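Table Setting and Clearing Study: Participants Wanted
Hirar Household Methods, Brutton site

We are recruiting adults to take part in a study of how people set out, sort and clear small kitchen items on a shared worktable. Sessions run in August. No cooking is involved and no food is eaten during the session.

What the session consists of

Each participant attends once, for three blocks of tasks. In the first block you place bowls and plates on the table according to a printed card. In the second you move small items between containers. In the third you clear the table into a storage bin in any order you choose. A block lasts about 30 minutes, with a break between blocks. Participants stand throughout, except during breaks.

Items vary by session. They include plates, bowls, a colander, condiment bottles and play food. A compact toaster oven takes up one side of the table and is treated as a fixed obstacle: items may be placed next to it but not on top of it. It stays unplugged during participant sessions.

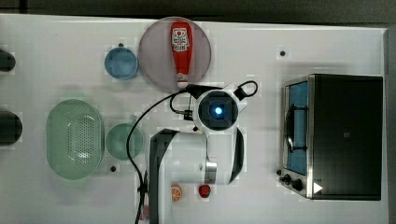
Do I need kitchen experience?
Kitchen experience is not required, and people who rarely cook are as welcome as those who cook every day.

Who can apply

Applicants must be 18 or older and able to stand for the length of a block. You must be able to lift a full one-quart bottle with either hand and read a printed card at arm's length, with glasses if you use them. Left-handed applicants are especially encouraged, as the current list is mostly right-handed. People who have taken part in the earlier Asante sorting study may not apply for this one.

Please wear closed shoes and sleeves that can be rolled above the elbow. Rings and bracelets are removed before the first block. Lockers are provided.

Payment

Participants receive a flat payment of $30 per block completed, paid by bank transfer after the session. If you stop partway through a block, that block is paid in full and the remaining blocks are not. Parking at the Brutton site is free. Other travel costs are not covered.

How to apply

Fill in the short form at the Brutton front desk or ask for it by email. State your dominant hand, your height and whether you prefer a weekday or a Saturday session. Saturday places are limited and are given in order of application. Chia-jung Hsieh handles scheduling and will reply with a time slot and the consent form, which must be signed before the first block.

Questions about the tasks or the consent form go to Delwyn Henare, study lead.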